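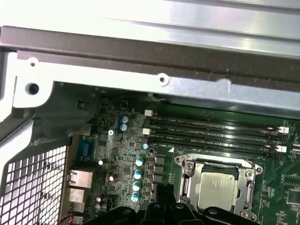 Sorcha Ó Briain

The tower came in on Sunday with no memory in it. The slots beside the processor were empty and the sheet from Rureo said only: DOES NOT START. I wrote "no memory fitted" in the fault column, which was correct, and under cause I wrote nothing.

The rate at Cedville is 15 machines a shift. A machine without memory counts the same as a machine with it. You lay the case on its side, take the panel off, put the panel somewhere you won't kneel on it, and go through the list: power supply, drive, expansion cards, cables, board, processor. Each item gets a tick, a cross or a dash. A dash means the part is absent. It is the only mark on the sheet that can't be changed later without a signature.

I ticked the power supply. I ticked the hard drive, which was held by a blue catch in the lower bay, and noted two data cables, blue. The processor was in its socket with the frame around it.

The asset number on the sheet was one of ours. I looked it up at ten past four and found that the machine had belonged to the accounts office at Dalen, second floor, desk 17. I had sat at desk 17 for six years.

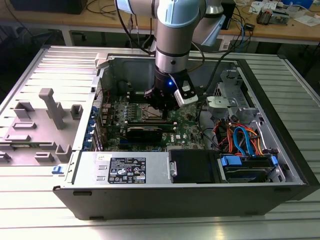

The record had 800 lines, most of them automatic. Fan replaced. Password reset. Password reset. In August of my last year there was a request for more memory, raised by me, with the reason given as "slow when the ledgers are open". It was approved the next day. I remembered the man coming up with the modules in a padded envelope. He asked me to stand behind the chair while he worked, and I did, and drank my tea there.

After that the machine was quick. I left in the autumn all the same.

There was one line after my leaving date. It said that the memory had been taken out and moved to desk 15. No reason was given, and no reason was asked for on that form.

I checked whether desk 15 had come to us. It had. It had been through the previous week, on another shift, and the sheet was complete: ticks all the way down. Sold to a school with a batch of others. I did not look up which school.
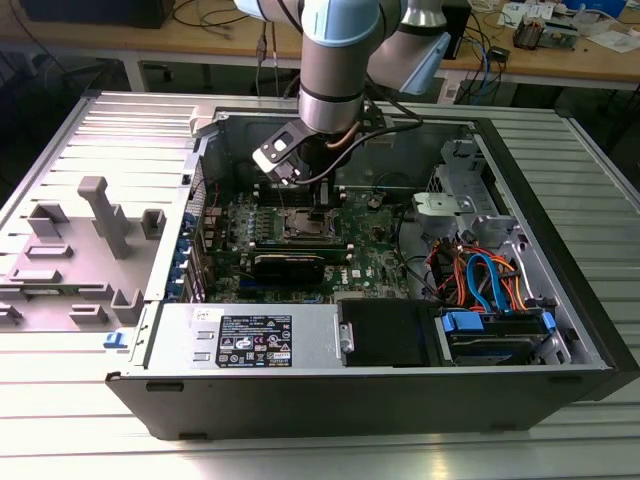 Photograph: Masteo

The list has a box at the bottom for remarks. The guidance says that remarks should concern the condition of the unit and should be useful to the next person who handles it. I have filled in that box on almost 3,000 machines and the usual entry is "none".

I started with "slow when the ledgers are open" and crossed it out. A crossing-out has to be initialled, so I put my initials beside it. Then I wrote: "Takes memory. Tested by user. Improvement noted."

The supervisor read it at the end of the shift and asked which user. I said it was in the record. He turned the sheet over to see if there was any more on the back, and then he signed for the dash.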